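Re: [floor-list] Packing cell, what happens to the bag station

On July 12, 2025, Eusebio Quispe wrote:

> Can somebody who works the line tell me what the new cell has changed for people? The notice only said that Bundwood is taking over gift bags and that no jobs go. We were told the same in February and then two of us got moved to returns.
>
> Also, is the rate still 185 an hour?

Eusebio,

I can answer for the day shift. Nights may be different.

There were four of us on gift bags. Two are still there, one went to Gunik to do labels, and I look after the cell. My pay grade is the same. I asked for that in writing and got it, and I'd tell anyone who gets moved to do the same.

The 185 rate is gone. It was set for hand packing and it made no sense with the arm holding the bag and a person filling it. The cell is at 144 an hour now. Sæther wants it higher by fall but has not put a number on paper. The two people filling say the pace is all right but they can't bank ten minutes by working fast, so bathroom breaks have to be called in. I have raised that with Forel and the answer so far is that they will look at it.

Last week we ran 1,141 bags and I pulled 22 for torn rims. Torn ones go in the gray tote with the time written on them, please, not in the trash.
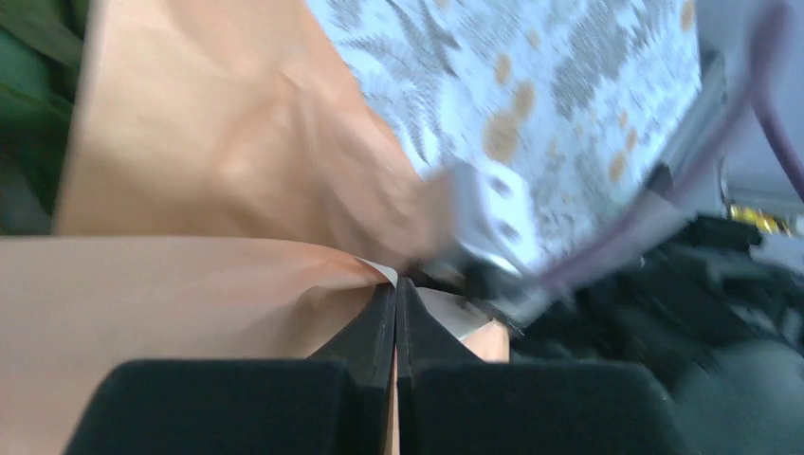 Bag rim in the gripper, packing cell. Photo and text: Tormod Amundsen

The paper bags are the hard part. The fingers take the bag by the edge, and paper that creases this easily doesn't sit the same way twice. Most of my shift goes to that. I reset the grip, square up the stack and write down the stops.

If you want to come over and try it, two days of training is enough for the resets. Ask for it before the August schedule goes up.

Tormod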